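Programs > Textile Care and Household Services > Unit 308 > Handout 2

Last updated: 15 January 2021

Sorting and Folding Dark Garments

Students are expected to have read Dr Saraç's notes on woven cloth before the practical session. Dark garments are sorted by colour first and by construction second. Each piece is laid out on a soft surface, and the collar, placket and sleeves are located before any fold is made. Trims, buttons and coloured markings are recorded on the Wondov care sheet.

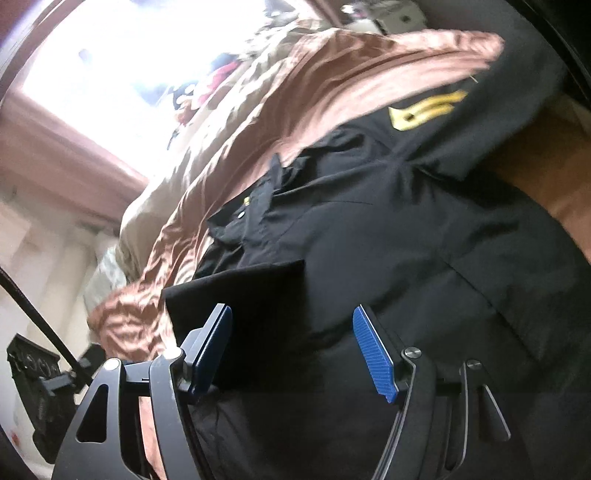

Figure 1. Black garment with yellow marking, on salmon-pink fabric.

Plain black pieces require closer attention, as seams are easily lost in the hollows of the cloth. The student should trace the longest stitched line with the fingertips, open out any bunched edge, and smooth the fabric outward from the centre.

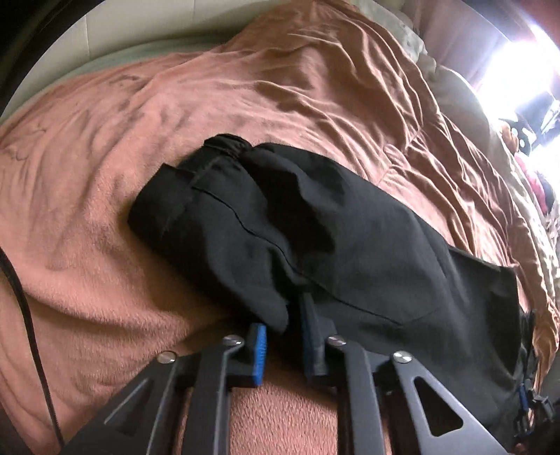
Once the cloth lies flat, side edges are brought to the centre line and the garment is folded in half lengthwise. Completed care sheets are submitted to Nhàn Triệu by the end of March.

Related items
Handout 1: Reading Care Labels
Handout 3: Storage of Fleece and Blankets
Unit 308 Assessment Outline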